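Counting squares with the Zevow arm

I promised an update on the counting project back in November, and I finally have something worth telling you. For anyone who joined the list since then: we've been trying to get a robot arm to play the dullest part of a board game, the bit where you pick up your piece and move it the right number of spaces. We call the policy Trurum, for reasons lost to a long lunch.

The trouble with our first version was that it learned distances. If most of the practice moves were two spaces long, it got really good at sliding its hand two spaces' worth of inches and letting go. Turn the sheet a little and it would happily drop the piece on a line, or one space short, looking very sure of itself. We fed it more and more demos (2,000 by the end of summer!) and it mostly got smoother at being wrong.

So over at Kurnik we tried splitting the job up. Before the arm moves at all, a small model looks through the wrist camera and picks a target space, and the motion part only gets told where that space is. We also started printing our own tracks on plain paper, with curves and numbers, and taping nothing down, so the sheet sits at a slightly different angle on every run. 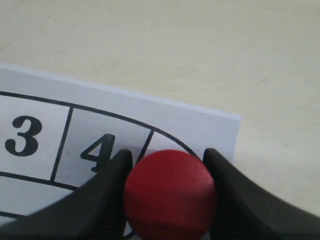 Why does the model need to pick a space before the arm moves?

Choosing first keeps the counting separate from the reaching. When both happen at once, a small slip in the hand's path turns into a wrong count, and you can't tell afterward which half made the mistake. With the target stored up front, we can check it against the correct space and then look at the placement by itself.

On to the numbers. We ran 978 moves with the new setup, spread over 20 track layouts it hadn't trained on, and the count is now the strong part. What still goes wrong is mostly placement on the bends, where the spaces get narrow on the inside and the fingers hide a good chunk of the paper. I watched a lot of those replays and I feel for it – I'd have trouble too with my own hand parked over the numbers.

Next up is the Schnyder test set, which has longer tracks that double back on themselves. I expect that to be rough. We're also trying a short look from higher up just before release, which costs 2 seconds a move and makes the whole thing feel a bit fussy, but the early runs on the curves look better to me. I'll send out the layouts as printable sheets with the next issue, so if you have an arm and some paper, please try them and write back with what broke.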